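The Plate Test

Ask people who build robot arms what they worry about and you'll hear a lot about motors. Sit with the ones who have to pick a hand for the end of the arm, and the talk turns to dishes.

At the Strand lab in Tudbridge, Sebastián Iturra has been trying out hands since December, and his excitement is catching. He keeps 36 pieces of tableware on a shelf by the door, and every hand that comes in has to work its way through them. Mugs are easy, he says. Bowls are fine once you learn to come in from the rim. Plates are where the arguments start.

The two favorites could hardly be less alike. One is the Drindetstead, a plain clamping gripper with a short menu of moves: open, close, squeeze this hard. The other is the Ikura, a five-fingered hand that takes a good 20 minutes to calibrate in the morning and then does things that make you want to call your friends over. I watched it roll a teaspoon from fingertip to palm and asked to see it again. Then again.

"The gripper is a tool and the hand is a conversation," Iturra told me, and then laughed at himself and went back to his wiring.

The numbers are closer than I expected. In a run of 47 plate pickups, the Drindetstead dropped two. The Ikura dropped nine, but it also saved several that had started to slide, curling a finger under the edge at the last moment - a lovely thing to watch. On cups with handles it wins easily. On flat stuff lying on a flat surface, it still fumbles like someone wearing mittens.

So why choose? The lab's newest setup puts one on each arm, and most of the work now goes into passing things between them. The timing is fussy. If the gripper lets go early, the plate tips. If it holds on too long, the two arms end up in a tug-of-war, and the controller shuts everything down with a sad little beep I came to know well.

Handovers are the part Iturra could talk about all night, and by nine in the evening he was still going. He starts each one with the fingers spread wide, so the hand has room to be wrong. The gripper holds the white plate tilted on its edge over by the sink, and the black hand waits palm up with its thumb pointing toward it. After that it comes down to grip force and patience, and he was already changing the force settings for another try.

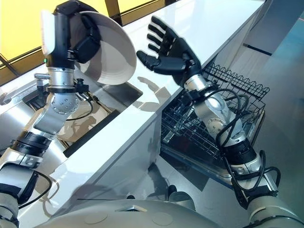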